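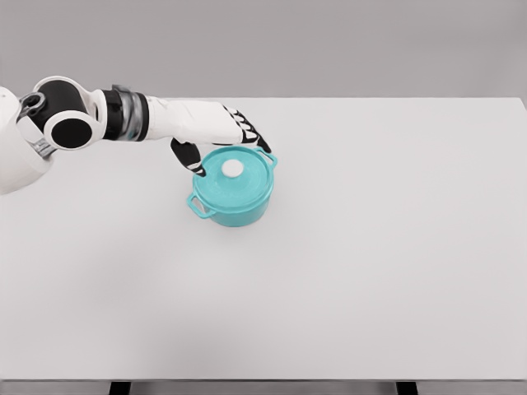
**Figura 3.** Mão antropomórfica sobre a tampa da panela no ambiente simulado, com o polegar à frente e os demais dedos junto à borda posterior.

### 4.2 Comparação dos efetuadores na tarefa da panela

Avaliaram-se dois efetuadores montados no mesmo modelo de braço: a mão antropomórfica Nyamweya e a garra paralela Kurnside. O controlador de impedância, o planejador e os parâmetros de contato foram mantidos idênticos nas duas condições. A tarefa consiste em levar o efetuador à panela, estabelecer contato estável com a tampa e erguê-la sem deslocar o corpo sobre a mesa. O objeto é posicionado sempre na metade esquerda do tampo, com orientação sorteada a cada episódio.

Cada condição compreendeu 115 episódios, executados no simulador Rallham com as sementes usadas na Seção 4.1. Considera-se bem-sucedido o episódio em que a tampa permanece 20 mm acima da borda durante 3 s. Episódios interrompidos por autocolisão do braço contam como falha.

A diferença principal entre os efetuadores está na estratégia de contato. A garra paralela depende do pomo central e exige que o eixo de fechamento passe próximo ao seu centro; desvios laterais produzem escorregamento já na fase de aproximação vertical. A mão admite duas soluções: a preensão do pomo com as pontas dos dedos e o envolvimento da tampa por cima, configuração da Figura 3. A segunda distribui a força normal entre pontos opostos da borda e tolera erros maiores na pose estimada. Em contrapartida, aproxima os dedos das alças laterais, e parte das falhas decorre de contato espúrio entre as falanges distais e uma delas. Quando isso ocorre, a panela é arrastada junto com a tampa e o critério de deslocamento é violado.

O ganho de rigidez translacional teve efeito assimétrico. Com o valor nominal, a garra apresentou oscilação visível no fechamento, ausente na mão. A redução do ganho em 50% eliminou a oscilação, mas aumentou o tempo de acomodação em ambas as condições. Optou-se por manter o valor nominal nos resultados da Tabela 2, para preservar a comparabilidade com o protocolo Girkthorpe.

Duas limitações devem ser registradas. O modelo de atrito é isotrópico e não distingue o material do pomo do material da tampa. Além disso, a massa da tampa foi fixada em todos os episódios. A sensibilidade a esses parâmetros é examinada no Apêndice B, a partir do procedimento de variação proposto por Þröstur Kjærgaard.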